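### 3.2 Reading volumes from household measuring cups

Studies of home dosing tend to treat the printed scale on a plastic cup as if it were a lab instrument. We doubt that it is. Salma Lamrani's earlier survey at Stolstead collected 323 cup readings and reported close agreement between readers, but every reader had been trained on the same cup.
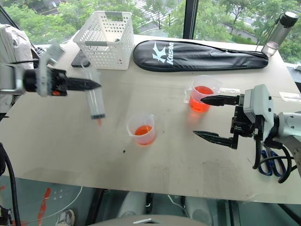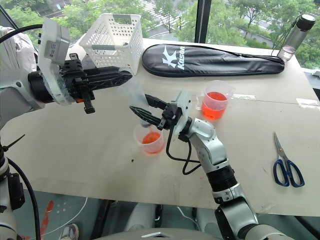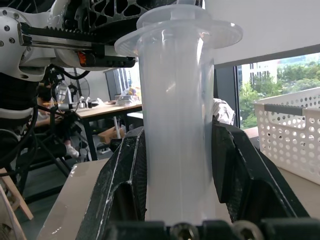
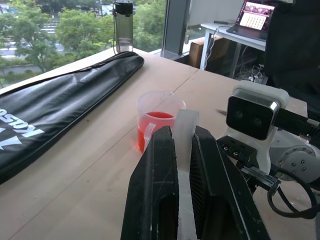

**Figure 7.** Measuring with orange liquid at the table.

The agreement in the Stolstead data says little about accuracy, as readers can share the same mistake. Of the 71 readings we checked again, 3 had been written down with no note of eye level at all. Color is often offered as the cure. We accept that a bright orange liquid, like the one in the two measuring cups on the table, is easier to find through cloudy plastic than plain water would be. It does not follow that the level is read any better. A strong color may also hide the curve at the surface, and the Fonari protocol never says which part of that curve to use. Nor does a spout help a reader who is looking down from above. Until the same cups are checked by weight, we treat the reported agreement as a measure of habit, and we leave those readings out of the totals in Section 4.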